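Hakis workshop news: the packing table has a cloth now

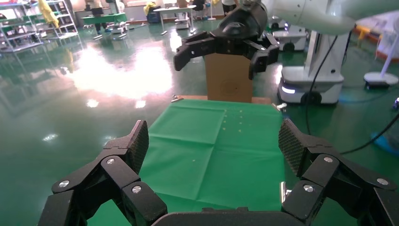
Why we put a cloth

Many of you asked in the spring if the packing table can be less noisy and less hard for small goods. Uchenna Oyelaran brought a green cloth from home, and we liked it so much that it became the rule. It is fixed to the table, so please do not pull it toward you when you need more space. Creases are not a problem. If you want to wash the cloth, tell Uchenna first – she has the second one in her cupboard.

Boxes

The brown cardboard boxes from Pálfi are taller than wide, and they fall easily when they are empty. Stand the box on the far side of the cloth and keep the near side free for the goods. Heavy things go in first. Paper goes between the layers, and please fold it, do not crush it to balls. We ordered 1000 boxes of this size and they must be enough until November.

Shelves

Belmiro Valente will sort the metal shelves this month. Clothes which hang there without a name will go to the lost things box by the stairs. If something is yours, write your name on a piece of tape or take it home.

Small requests

Kornél Vincze is looking for the 2 tape dispensers that were borrowed to Harnska. Also, the floor is shiny and can be slippery after cleaning, so walk slowly in the morning – especially with a box in your arms.

Questions about packing go to Ebbe Isaksson, at the desk next to the door.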